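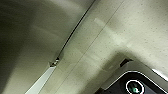
Most of the questions I get are about gaps, so let's start there! I rent out second-hand cabinets and worktops under the name Lirkirent, and every piece has been in at least one home before yours. Panels shift a little when they move house. Sometimes you end up with a thin dark seam where two surfaces meet, a bit wavy, wider at one end than the other, with a small metallic fitting at the bottom of it and a pale strip carrying on from there. I get emails about lines like that every month, and most of the time my answer is to clean it, keep an eye on it and carry on cooking.

How do I clean a narrow gap?

Dry first, always. I use an old soft toothbrush and work from the top down (crumbs go where gravity sends them), then a barely damp cloth over a butter knife. Please don't pour anything in. Kai Stöcker, who does my deliveries, swears by a pipe cleaner and I have to admit he gets more out than I do.

Can I fill it?

Ask me before you do. Some joints are meant to come apart again when the piece goes back, and I once spent a whole afternoon in March scraping bathroom sealant out of a Macedo cabinet. If you can slide a bank card in and it goes all the way down, send me a photo and I'll tell you what to use.

There's a small fitting near the joint. Should I tighten it?

A quarter turn by hand is fine if it feels loose. No power drivers! If it keeps spinning, stop and write to me -- the hole has probably worn and I'll bring a new insert.

My pale trim strip is lifting. Help?

Press it down, put a strip of painter's tape across it and leave it overnight. If it's up again by breakfast it needs fresh glue, and I do that for free. Leonie Steinbach in Morberg ironed hers back on through a tea towel and it looks great, but hers was the iron-on kind and yours may not be, so check with me.

Why are my two panels different shades?

They may have come from different pieces, or one side spent years by a window. Light plays tricks too. Look again at noon before you decide it bothers you.

How long can I keep things?

The shortest rental is 2 months and the longest is 12, and you can start over after that if you still like it.

Do you deliver to Havedum?

Yes, though only in the mornings. Anything up to the third floor is included, and above that Kai would like a word about the stairs first.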